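Workshop notebook, May, just after 4 in the afternoon

Spent most of today on the hampers for the Magsi family lunch, and I want to get this down while I still remember which ribbon went where. They'd like one for each household, with something sweet, something for the kitchen and a little present tucked in the middle for whoever opens it first (their words, and I do love that).

Tried the Fitorwood trays again. They look lovely but the long side bows once the jam jars go in, so I've put a strip of card under the straw and that seems to hold. Each tray came to 624 g before filling, so please take that off when you weigh them for the courier, Waqas.

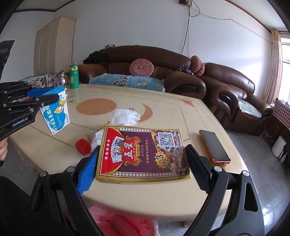 The shortbread is a worry. I baked 2 batches, one at the usual thickness and one a bit thinner, and the thin ones snapped when I tied the bags. Thick it is, then, even if it means fewer to a bag – people would sooner have five whole biscuits than a bagful of crumbs! Jawad Tanoli thinks greaseproof paper between the layers would do the trick, and I'll try that tomorrow morning.

Ribbon: the green frays terribly if you cut it straight across. Cut it on the slant and leave the tails long. We have about 1000 gift tags left, so no need to order more, whatever the list on the door says.

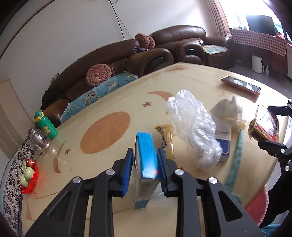
Still waiting to hear whether the grandmother's hamper should have the candle or the hand cream. I've left a gap big enough for either. Lids stay off until the chocolate has set properly, please, and could whoever is in first put the kettle on and ring about the cellophane?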